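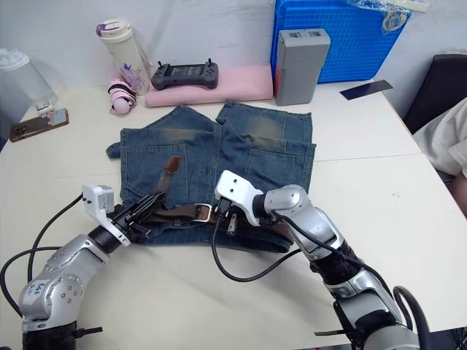
*Denim shorts, back side up, with a leather belt through the loops.*

Eirini Bakalis has worked on belt and waistband hardware at Bevavel since 2002. She began on the cutting bench and now runs the test room at the firm's Bramwell site, where belts, loops and buckles are pulled, bent and abraded until they fail. We spoke for an afternoon in August, mostly about leather.

Her first subject was the belt loop, which she regards as the least considered part of a pair of trousers. A loop is a folded strip of cloth held by four short bar tacks or, on cheaper work, by two bar tacks and the waistband seam. "People ask me about leather and I have to start with thread," she said. "The loop takes the load before the belt does. If someone hauls their trousers up by the loops twice a day, the tack goes at the top, and then the cloth behind it goes, and that second failure is the expensive one."

The test for this is simple. A hook is passed under the loop and pulled upwards at a constant speed, and the force is read at the first broken stitch. Bevavel's in-house minimum is 300 newtons for denim. Bakalis records the first stitch and ignores the peak. A loop may hold a good deal more after the first stitch breaks, she said, but by then the tack is unravelling and the number describes nothing useful.

On leather she was more particular. The firm buys shoulder and butt, and cuts belt straps only from the butt, where the fibres are densest and run most nearly parallel to the backbone. Shoulder goes to keepers and tabs. "A strap from the belly will stretch, and it won't stretch evenly. You get a belt that curves. It looks like a banana on the table and the customer thinks we cut it crooked."

Some curve is normal in any worn strap. The hips are wider than the waist, so the lower edge of a belt is under more tension than the upper and lengthens over time. Bakalis allows 12 millimetres of bow over the full length after the flex test and rejects anything above it.

The flex test runs on a machine called the Adix, which she bought second-hand and has rebuilt once. It bends the strap back and forth over a mandrel at the middle hole, at 900 cycles an hour. Most straps show surface cracking in the finish well before the leather itself is damaged. The longest run in the log is 2757 cycles without a visible crack, on a vegetable-tanned strap with a wax dressing and no pigment coat.

I asked whether this meant that pigment coats should be avoided.

"No. It means you should know what you've got," she said. "A pigment coat keeps the colour off your shirt. Undressed brown leather against a pale shirt, in warm weather – that is a complaint I answer every year. A thin coat on the back of the strap deals with most of it, and nobody flexes the back enough to see it crack."
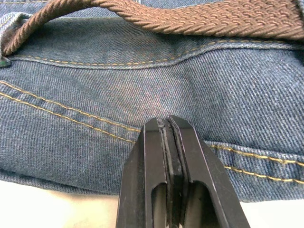 Woven straps are a separate matter, and Bevavel handles them under the Lulow name. Bakalis tests them for recovery, meaning how much of their original length they regain after being held stretched. A strap is hung with a fixed weight for a day, released, and measured after one hour. The weave has no punched holes, and the prong goes between strands wherever the wearer puts it. That removes the usual weak point and introduces another, as the prong will open the same gap each time and the strands on either side begin to fray.

Her advice to wearers is to move the prong by one gap now and then. She admits that few do.

Sizing took up a good part of our conversation. Belt makers do not agree on what the number means. Bevavel measures from the fold at the buckle end, where the leather meets the bar, to the middle hole. Other makers measure to the last hole, and a few include the buckle. "I have had returns that were the right size by our chart and the right size by the other firm's chart, and the two belts were 50 millimetres apart. Measure the belt you already wear. Take it from the fold to the hole you use, and order that as the middle hole."

She does not recommend measuring the waist at all. Trousers sit at different heights, and a tape round the bare waist gives a figure that matches none of them.

On washing, her view was short. Take the belt out first. Leather that has been through a machine loses oil, dries stiff and cannot be brought back fully with dressing, and the dye may mark the waistband. Plated buckles suffer less, although the edges of the bar often lose their plating and then rust where it cannot be seen. Metal rivets on denim are generally safe, being set through the cloth with a washer behind.

For storage she prefers hanging by the buckle. Rolling is acceptable if the roll is loose and the grain side faces outwards. Leaving a belt in the loops between wears does no harm to the leather, in her experience, provided that the trousers are not folded across the buckle. The bar presses a line into the cloth, and on raw denim the line fades before the rest and stays.

The next piece of work in the test room is a comparison of linen and polyester thread for the stitching at the buckle fold. Linen swells slightly in the hole and grips. Polyester is stronger and does not rot, but it can cut through soft leather under repeated load. Bakalis expects the result to depend on stitch length, and she has asked the bench for straps at three lengths in each thread. The first set was cut from shoulder by mistake and has gone back.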